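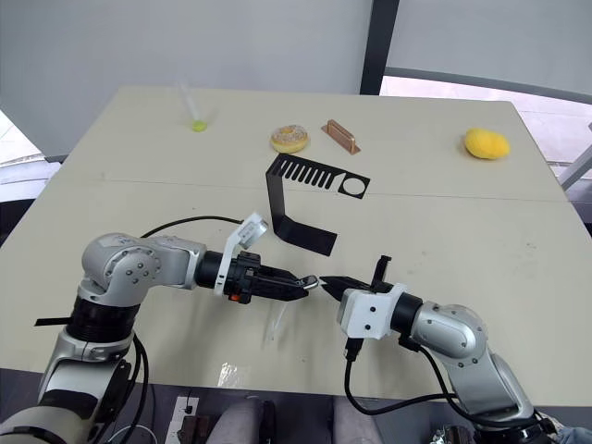
Figure 2. Black slotted bracket on the work table, with clear plastic scraps near the front edge.

4.2 Things that stay on the table

Our second category, after tools and papers, is the part that has no obvious home. The slotted bracket in Figure 2 is a fair specimen. It has a row of slots, a round hole and a folded shape that defeats every drawer we own. Rusu's labelling scheme offers "hardware, flat" and "hardware, other", and Živković filed it under both on successive passes, which did our agreement score no favours.

Packaging scraps fared worse. Coders skipped clear plastic on a pale surface so often that we gave it a code of its own, "residue", and went over the tables again. Of the 20 tables in the study, 4 were entered as tidy by one coder and as a disgrace by the other.

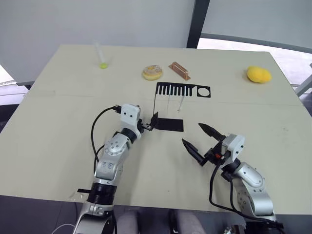

Food was a further difficulty. The scheme treats anything edible as temporary, an assumption that Rautiainen, who has shared an office with the rest of us, disputed at some length. We kept the rule but added a note field, and the longest entries in it concern baked goods. Agreement on parts and agreement on food are reported separately in Section 5.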